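Irton Robotics Workshop Opens Its Doors for a Day of Two-Armed Robots

TRODBY – Irton will welcome neighbors, students, teachers and anyone else who likes machines to its spring open day on a Wednesday in April. The workshop floor opens at 2 p.m. and stays open until 6 p.m. Admission is free, and there is no need to sign up in advance unless you are bringing a school group.

It will be our third open day in Trodby and easily the biggest. Last year's event brought 1218 people through the building, a number that surprised everyone on the team and used up all of the lemonade before four o'clock. We have ordered more lemonade. We have also moved the demonstrations into the large hall, so people at the back should get a much better view this time.

The main attraction is Sebastian, our two-armed robot, which will be working through a set of household and workshop jobs all afternoon. Most people have seen video of robot arms in car plants, moving fast behind a fence. Sebastian goes at a calmer pace, and the jobs are ones that visitors will know from home: handling cloth, sorting small parts, and getting long, awkward items to stand where they should.

That last one has become a favorite with the team. A tall pole is a tricky thing to handle, as anyone who has put up a tent or a garment rack alone can tell you. Push at the bottom and the top wanders off. With two arms, the robot can bring both grippers in close to the same spot, and small changes at the base make a big difference higher up. We could watch it for hours (some of us have!).

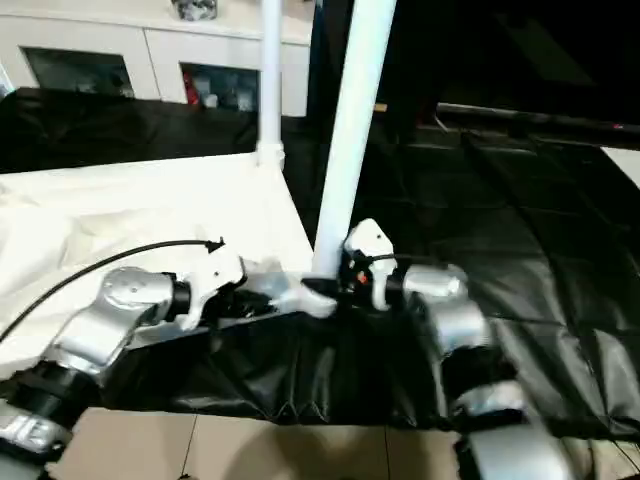 What to see and when

Demonstrations run every half hour from the opening until 5:30 p.m. Each one lasts almost 20 minutes, with time afterward for questions. The engineers love questions, including the ones that start with "this is probably silly, but." The 3 p.m. session is planned with younger visitors in mind and goes a little slower, with more talking and more chances to guess what the arms will do next.

Between sessions, visitors can try Mutari, the control software our team uses to plan and replay arm movements. Two stations will be set up along the side wall. You pick a simple movement, change it a bit, and watch the result on a screen before it goes anywhere near a real arm. Children under 10 should have an adult with them at the stations.

There will also be a table of grippers and joints taken apart so that people can see how they fit together. Please pick things up! Everything on that table is there to be handled, and a few of the older parts have already been dropped plenty of times.

For schools and clubs

Groups are very welcome. We ask teachers and club leaders to write to the front office by the Wednesday before the open day with the size of the group and a rough arrival time. We can take three school groups at each demonstration, and we will save floor space near the front. A worksheet for middle school classes can be picked up at the door.

Getting here

The workshop is a short walk from the Trodby bus station. Parking is limited to the lot behind the building, so please share a ride if you can – the street in front has to stay clear for deliveries. The entrance, the hall and the restrooms are all step-free, and chairs will be available at every demonstration.

About Irton

Irton builds and tests two-armed robots for everyday handling work. The company designs its own control software, Mutari, and runs its workshop and test hall in Trodby.

Press are welcome from 1 p.m., an hour before the public opening, and may film the first demonstration. Please contact the Irton front office to arrange a visit.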